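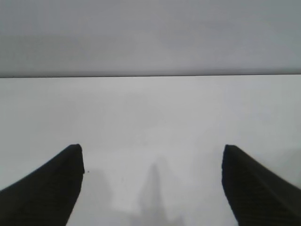 Posted by Usa Klinhom, 24/07/2021

WANTED: people who don't believe us about sleep

Dultura is looking for 200 adults to take part in a home study of bedtime habits. I run the study, and I should say at the start that I doubt most of what gets printed about sleep, including some of what we have printed ourselves.

In March we sent a questionnaire to everyone on our mailing list. We got 2,506 replies, and most of them said what you would expect. People who gave up screens before bed slept better. People who drank herbal tea slept better. People who bought a heavy blanket slept better, and the dearer the blanket, the better they slept. I read that last result several times and then went to make a cup of coffee.

The trouble is that all of these people told us how they slept. They had paid for the blanket and they wanted it to work. I would too. So this time we would like to do it properly, or at least less badly.

What you would do

For two weeks you keep to your usual bedtime and fill in a short paper diary when you wake up. For the next two weeks you follow one change, picked for you by lot. It may be no screens, a cooler bedroom, a fixed time for getting up, or a drink called Prerach that we have mixed for the study. Some of the Prerach does nothing at all and we won't tell you which sort you have until the end. You will also wear a plain wristband at night. I don't fully trust the wristbands either, and that is why we are asking for the diary as well.

Who we want

Anyone over 18 who sleeps at home most nights. Good sleepers are welcome, and so are bad ones. I would be very glad to hear from people who think the whole business is nonsense, as we get far too few of them. Please don't apply if you work nights, are pregnant, take sleeping tablets or have a baby in the house.

What you get

A payment when you send back both diaries, filled in or mostly filled in. You will also get your own results with a plain note of what they can and can't tell you, which may not be much. We can't promise you will sleep any better. If a friend tells you this study cured them, ask what they were given.

Who is paying

Flarkard, who sell bedding, are covering half the cost. They do not see the diaries and they have agreed in writing that we may publish whatever we find. You are free to be suspicious of that. Ask for the agreement and we will send you a copy.

How to apply

Write to the Meesuk office, marked "Sleep study", with your name, your age and the time you normally go to bed. The real time, please.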